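## Part 4: Running the bottle task

I rewrote this bit on 12/23/22 after the club's last session of the year, so if your printed copy still mentions the Royer script, bin it. Everything runs from Nellirico now (much nicer, and it saves your settings!).

1. Turn on the power supply and wait for both arms to finish homing. Keep your hands out until they stop.
2. Open Nellirico and load the `bavton_bottles` profile.
3. Set the grip delay to 2,000 milliseconds. I tried going shorter and got very tired of picking bottles up off the floor.
4. Put a bottle down within reach of the arms and check the wrist view on the laptop.
5. Press Start, then step back and let it go.

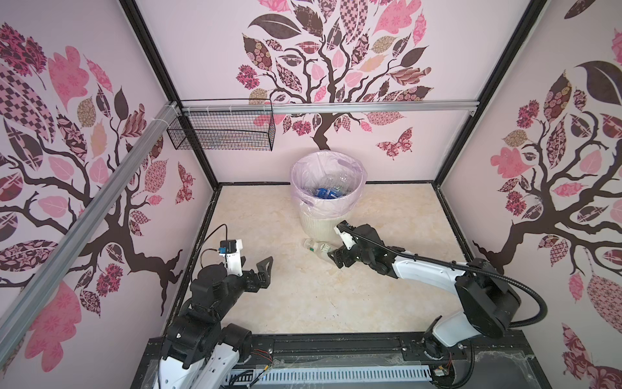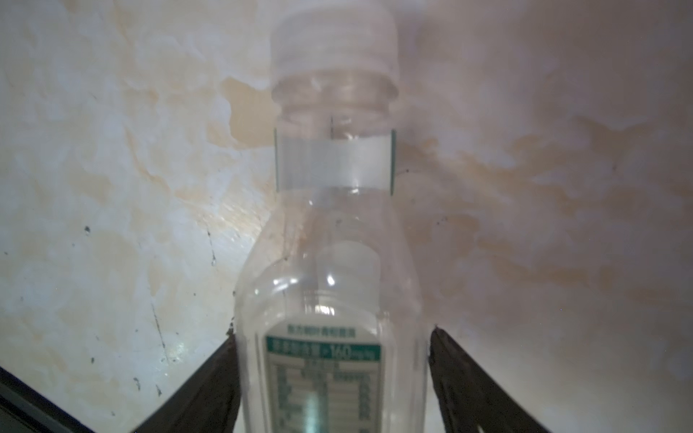
Grip height is the setting I fiddle with most, and I'd like you to leave it alone until you've done 8 runs on the default. It's tempting to grab a bottle up near the neck, but I like to see the fingers well down the sides, with the shoulder and cap sticking up clear above them as they do in the wrist view. If yours are sitting higher than that, drop the grip height one notch and run it again. A bottle lying on its side in front of the bin is a different job, so pick "Lying" from the start menu before you press anything.

**Note:** Clear plastic is hard on the colour filter. Turn it off for this task - the edge filter does a better job on its own.

**Caution:** Never reach in to straighten a bottle while an arm is live. Hit Pause, wait for the light on the Flullden box to go orange, then reach in.

6. Save your log with your team name on the front, and copy it to the shared drive before you pack up.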